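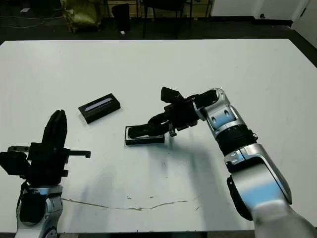 16 April 2025

I have been sorting small boxes again. My family thinks it is a strange hobby, but when you buy and sell used electronics in your free time, the boxes become a big part of your life. A phone in its original box sells faster, and it also sells for a better price. Last month I sold one without a box for 380, and the buyer asked me three times if it was really mine.

The boxes I like most are the ones with two parts, a lid and a tray. They look simple, but the fit must be very exact. If the lid is too tight, the tray does not come out and you have to shake it, which I don't like to do with something expensive inside. If it is too loose, the tray falls out when you lift the lid. The old Momer boxes were perfect in this. You lifted the lid and the bottom part went down slowly by itself, with a small sound of air. The newer ones are made of thinner cardboard and the corners become soft after one year on the shelf.

I keep the lids and the trays apart until I have cleaned both. This was a mistake at first, I must admit. I had 13 boxes open at the same time and I mixed the lids of two Venter models, which have almost the same size. One is a little bit wider. I pressed the wrong lid down and the corner opened, and no glue could make it nice again. Now I work with one box at a time, and I take the next one only when the first is closed.

A white table is the best for this work. Dark boxes are easy to see on it and a small screw cannot hide. 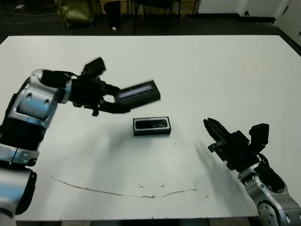 For black boxes I use only a dry cloth, a soft one, the type for glasses. Water leaves a gray spot on matte cardboard and it stays there forever. For stickers I warm them with a hair dryer on the low setting for a short time and pull very slowly from one corner. If some glue stays, I roll it away with my finger. I tried a cleaning liquid from Herkano, but it took the color off together with the glue, so I use it now only for plastic.

Boxes with a window in the lid need more patience. The plastic film is glued from the inside and it likes to come loose on one side. I put a very thin line of paper glue under it, then I close the lid over its tray and leave it until the next day. The tray keeps the shape straight while the glue is drying.

After this they go to the shelf, standing on the long side like books, with the name to the front. I tried to put them in a pile before, eight in one pile, and the lowest was always the one I needed.

There is still one empty Wivum box with no tray. I have looked in every drawer in the apartment. If I don't find it in April I will cut a new one from gray board, I have already taken the measures.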